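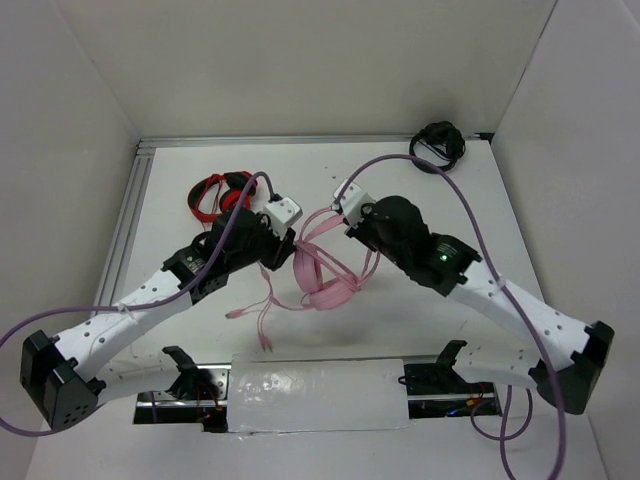

Sunday, July 20, 2025

The Velcombe open day started at ten, which in practice meant the coffee came out at ten and the doors a while later. I had come for the headphones. Craig Morrison had come for the parking, which was free.

Velcombe takes in old headphones and sorts out which still have some life in them. They had 3975 pairs through last year and threw out 916, and Hongmei Liang, who led our group, seemed to take each of those personally.

The tangles are what stayed with me. One pink pair had its band and ear cups in such a knot that I couldn't see how it had ever fit on a head. The thin pink cable hung out of the whole mess with its little plugs on the end. A red-and-black pair lay flat on the white tabletop, looking relaxed about everything, and a black cable sat neatly coiled in the back corner. I own no cable that has ever been coiled like that.

Hongmei's advice for home was to free the plugs first and never pull on the band. Dorottya Major asked about wireless earbuds and got a long sigh – apparently that is a different building.

The shop by the exit sells tested pairs in plain bags. I bought one for 3 dollars, put it in my coat pocket, and by the time we reached the car it had tied itself to my keys.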